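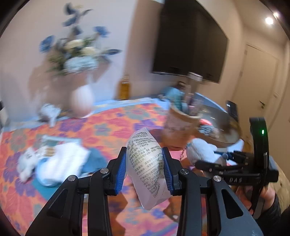 How to sort your grasp clips before you train on them

Updated 2024-02-27 by Vernon Simard

You have a pile of hand-held gripper recordings and a strong urge to feed all of it to a model before dinner. Have dinner first. The Rind method, which we use at Kosevside for household tidying, takes an afternoon and will save you a training run you'd rather not explain.

What Rind does is cut every recording into short pieces by what the jaws are doing, then throw some of them away. The throwing away is the method. The cutting is typing.

Step 1. Mark contact. Go through each recording and mark where both pads meet the object. If only one pad touches, that's a shove, and it gets the label "shove" however graceful it looked. Thin wrappers are the worst offenders. They fold under the pads, and the jaw opening tells you very little about whether you have hold of anything.

Step 2. Mark release the same way. Use the first view with daylight on both sides of the object. People like to mark it earlier, out of optimism.

Step 3. Label the idle stretches. Open jaws over a busy tabletop count as "approach" only if a grasp follows within 9 seconds. Everything else is "wander." You will have more wander than you think, and most of it will be yours. 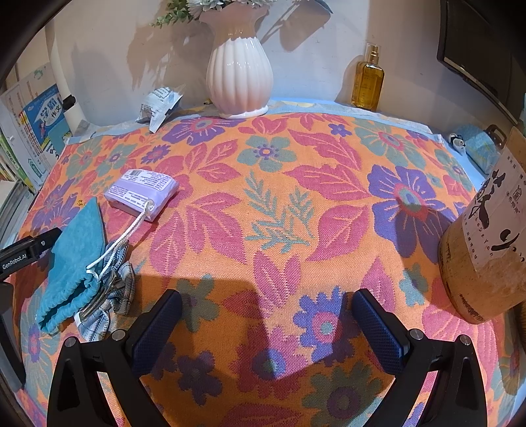 Skaltwood wrote in to say that wander shouldn't be thrown out at all, that a policy which has never seen open jaws doing nothing will grab at every flower on the tablecloth, and that Step 3 as I first posted it in November was, in his word, brisk. He has a point. Keep one wander clip for every 14 grasp clips. I tried one in 11 and the arm grew thoughtful.

Step 4. Balance by object type. Soft things (pouches, bunched cloth, tissue packs) and stiff things go in separate folders, and you draw from each equally. Our first set had 1889 clips, nearly all of them boxes, and the result was a policy with firm opinions about boxes.

Step 5. Hold out whole tables. If clips from the same tabletop sit in both training and test, your score will be lovely and mean nothing. Split by location, then leave the split alone, including on the evening when the numbers come back ugly.

Step 6. Train, test on the held-out tables, and write down the shoves separately from the misses. A shove usually sends you back to Step 1. A miss can be lighting or pad wear, and once it was a loose screw on the left finger that I had been calling a calibration problem for most of a month.

The label sheet is in the Clekau folder, second tab. The first tab is an older version and I keep meaning to delete it.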